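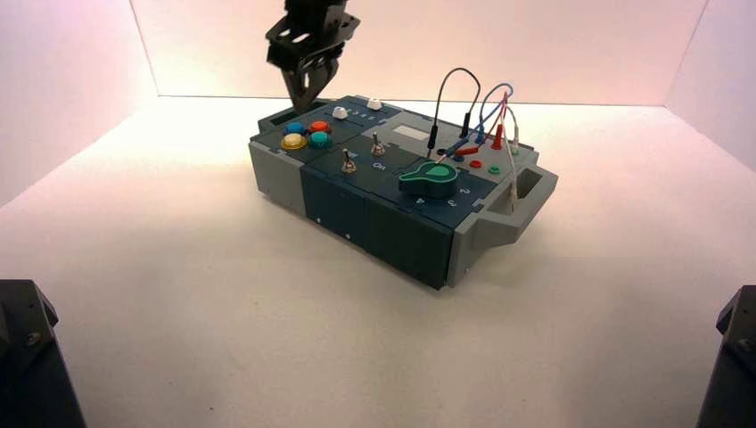 Call for participants: button and switch testers wanted

Do you like pressing buttons? Are you the person who flips every light switch in a new apartment just to hear the click? Then please read on, we would love to have you in for a morning or an afternoon!

Fleralport is a small design office at 191 Lenz Street in Kuramska, and we work on the parts of everyday things that people touch: push buttons, knobs, toggles, little displays. Our project is called Eko. It's a study of how people find their way around a control panel they have never used before, and we need lots of different hands for it.

What you'll be doing

You sit at a white table and work through a set of short tasks on our task board. It has four round push buttons (blue, red-orange, yellow and teal-green), a pair of metal toggle switches, two small white knobs and a little display window. A card gives you one task at a time. Press the yellow button, then the blue one. Flip a toggle and press a button before you flip it back. Turn one knob a little and leave the other alone. The first few are very easy and the later ones get fiddly, in a good way (we think so, anyway, and we've done them a lot).

After the tasks there's a chat. We want to know which parts felt nice under your fingers, which ones you had to hunt for, and whether the numbers and labels were any help to you. Are the buttons too close together? Would you have put the toggles somewhere else? Do you want a switch to feel stiff or loose? Blunt answers are very welcome. One of our early visitors told us the knobs felt like "shirt buttons with ambitions" and it's still written up on the wall.

There is no score and no time limit. Mixing up two buttons is useful to us, so please don't practice!

Who can join

Anyone 15 or older. If you're under 18, bring a parent or guardian, who can take part too if they feel like it. We're hoping for 300 people in all. The first 100 came through in March and gave us more to think about than we'd dared hope for, but they were mostly students, so this time we would especially like to hear from:

- people over 60
- left-handed people
- people who see colors differently, or who use reading glasses for close work
- people with stiff, sore or shaky hands
- people who use switches and panels at work, such as sound technicians, bus drivers or sewing machine operators

You don't need to know the first thing about electronics. You can wear gloves for part of it if gloves are normal in your job, so bring your own pair.

The practical part

A visit takes an hour and a half with a break in the middle. You get $15 for each half hour, paid the same day, and we cover your bus fare within Kuramska. There's tea, coffee and usually something baked. The room is on the ground floor with no steps, and the table is high enough for most wheelchairs. The lighting at the table is bright, so tell us beforehand if that bothers you and we'll turn it down.

We see one person at a time. The board and the table are wiped down between visits, windows stay open, and we ask everybody to wear a mask indoors. If you feel unwell, just move your slot, as late as you like.

We write down which control you go for first and what you tell us afterward. Your name isn't kept with your answers, and you can stop at any point and still be paid for the full visit.

How to sign up

Write to us by 24 July 2020 with your age, which hand you write with, and whether mornings or afternoons suit you better. Evenings can be arranged for shift workers. Friends may book back-to-back slots, but please don't compare notes until both of you are done!

Fleralport, 191 Lenz Street, Kuramska | Contact | © 2020 Fleralport | Back to top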